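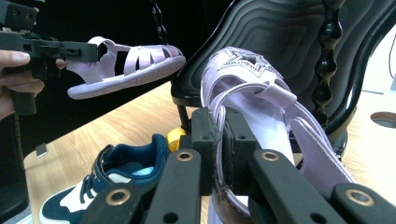
Closed-heel children's sandal with strap upper (footwear_type: sandal; heel: closed).

Larnance Children's Footwear Size Labels
README, release of Jul 15, 2023
Maintainer: Heikki Kettunen

Summary

This dataset records how children's shoes are labelled for size in shop listings, and what foot or insole length the shop states for each label. It holds nearly 900 records taken from 282 size charts. Each record is one size of one product. The text is in English; charts in other languages were translated by the maintainer, and the original wording is kept in the remarks field where the translation was in doubt.

The release is a single comma-separated file, labels.csv, in UTF-8 with a header row. There is no train and test division. Missing values are empty strings. A zero in a numeric field is a real zero.

Background

Three size systems appear in the data. Continental sizes count in Paris points of two thirds of a centimetre along the last. British sizes count in barleycorns of one third of an inch, with child size 0 set at four inches. After child size 13 the British scale starts again at 1, and size_numeric on its own is therefore ambiguous for British labels. Always read it together with size_label. Mondopoint sizes give the foot length in millimetres and need no conversion.

In principle a continental size can be turned into a British one by arithmetic. In practice shops print conversion tables, the tables disagree, and the disagreement is larger for small sizes. The dataset was put together to make that disagreement easy to look at. It does not offer a corrected table.

A second source of confusion is the word "length". Shops use it for the length of the foot, the length of the insole and, less often, the length of the outer sole. The first two differ by the toe allowance, which varies with footwear type and with the habits of the maker. A buyer who compares a foot length from one shop with an insole length from another can easily end up a full size out. The field length_kind was added for this reason and should be used as a filter before any comparison.

Sources

Records come from three collections, identified in source_code.

LA: charts gathered directly by the Larnance project from product pages in June.
NX: charts supplied by Nendix as an export from its returns desk. These are the cleanest records in the file, but the range is narrow and mostly made up of school shoes.
SM: charts typed in from the Šimek printed catalogue. Page numbers are given in remarks.

No personal data was collected. Customer reviews were not read or stored, although many contain fitting advice. Shop names are replaced by codes and the key is not distributed.

Fields

The file has 19 columns, in this order.

record_id: integer, unique, not reused between releases.
chart_id: identifies the size chart. Several products may share one chart.
source_code: LA, NX or SM.
shop_country: two-letter country code of the shop, not of the maker.
footwear_type: trainer, boot, wellington, school, sandal, slipper, pram.
closure: lace, strap, zip, elastic, slip-on, mixed.
toe: open or closed.
heel: open or closed.
system: EU, UK or MP.
size_label: the label exactly as printed, including spaces and half signs.
size_numeric: the label as a decimal number.
length_mm: stated length in millimetres. Values given in centimetres or inches were converted and rounded to the nearest millimetre.
length_kind: foot, insole, outsole or unknown.
width_label: the width fitting as printed, if any.
age_label: the suggested age as printed, if any.
colour_text: the colour name as printed.
colour_norm: the colour reduced to the project list.
collected_month: year and month.
remarks: free text.
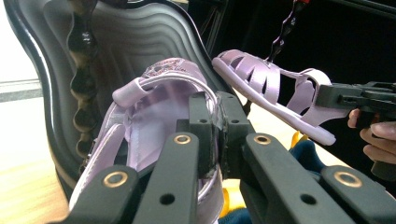
Sandal from the heel end, with insole and strap loop visible.

Stated length and insole length

Where a shop gives both a foot length and an insole length for the same size, two records are written with the same chart_id and size_label and different values of length_kind. They are not duplicates. Scripts that remove rows with repeated labels will discard one of them, and which one is lost depends on sort order.

190 records state a length with no indication of what was measured. These have length_kind set to unknown. An earlier draft of the file guessed the kind from the size of the allowance. The guesses were wrong often enough on the Nendix records, where the answer could be checked, that the whole step was withdrawn.

Sandals need separate treatment. With an open toe the usual allowance is smaller, and some charts give a single insole figure for open and closed styles alike. If sandals are pooled with boots, the spread of lengths at each label widens and the boots appear less consistent than they are. The toe and heel fields exist mainly so that this can be controlled for. They were filled in from the written product description. Where the description was silent, they are empty.

Width is recorded but should not be relied upon. Letter fittings are used by a minority of the shops, and the same letter does not mean the same girth from one maker to the next. Words such as "regular" or "wide" are copied as printed and not ranked.

Age labels

Suggested ages are included because shops print them and buyers use them. They are poor predictors of length. The same label can be given for ages a full year apart in two charts. Ranges such as "2-3 years" are kept as text. Any numerical use of age_label requires the user to decide how ranges are to be handled and to say so.

Checks carried out

All conversions from inches were done twice, by separate scripts, and compared. Within each chart, length_mm was tested to confirm that it rises with size. Charts that failed were looked up again at the source. Where the source itself was out of order, the values were left as printed and remarks carries the note "order as source".

The Šimek records were typed in by one person and read back by another against the printed page. Half sizes caused most of the corrections, as the catalogue prints the half sign very small. A handful of entries could not be read with confidence and were dropped.

A sample of LA records was passed through the Stunis unit checker, which flags millimetre values that look like centimetre values with a slipped decimal point. Flagged rows were corrected by hand. The checker is not part of this release and is not needed to use the file.
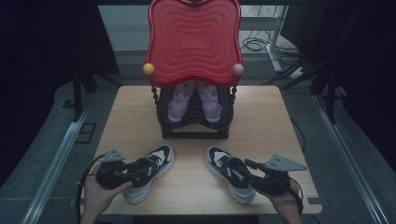

Colour names were added at the request of users who wanted to match products across shops, and they are the weakest part of the file. The project list in colour_norm is short: black, white, grey, brown, red, pink, orange, yellow, green, blue, purple, gold, silver, multi. Strong colours map on to it with no trouble. A glossy red like that of the chair back on the table would be printed as red, or some trade variant of red, by almost any shop, and the yellow ball low on its left side is just as easy. The pale pink ball on the other side is the harder sort, since the same tint may be sold as blush, shell or rose. Pale purples are worse. Lavender, lilac, mauve and orchid all go to purple here, but "dusky rose" and "heather" were decided case by case, and another person might have decided differently. Use colour_text if the shade matters.

Metallic and glitter finishes have no field of their own. If the printed name mentions one, it survives in colour_text; colour_norm follows the base colour unless gold or silver is the only colour named.

Intended uses

Comparing printed size charts between shops or countries. Testing size conversion code against labels as they are found. Teaching data cleaning – the size_label column has most of the usual problems in it.

Uses to avoid

The file should not be used to recommend a size for a particular child. It contains no measurements of feet and no measurements of shoes made by the project. Every length is a claim by a shop. It should also not be used to rank makers, as the sample was not drawn with that in mind and some makers appear through one chart only.

Known problems

Outsole lengths are rare and should be left out of most work.

Three-way labels such as "EU 26 / UK 8.5 / 16 cm" were split into separate records, one for each system. The last part was treated as Mondopoint only if the chart named it as such; otherwise it was stored as length_mm.

British labels above child 13 are sometimes printed with "J" or "Jnr" and sometimes with nothing. The bare form was accepted only where the chart made the order clear.

Slippers sold in double sizes (for instance 24/25) have the lower number in size_numeric and the full text in size_label. This is a convention of the file and has no other meaning.

Changes planned

A toe_allowance field will be added for charts that print one. The shop_country field will be joined by maker_country where known. Corrections should be sent to the maintainer with the record_id and, if possible, the wording of the chart. Reports without a record_id are read, but take longer to act on.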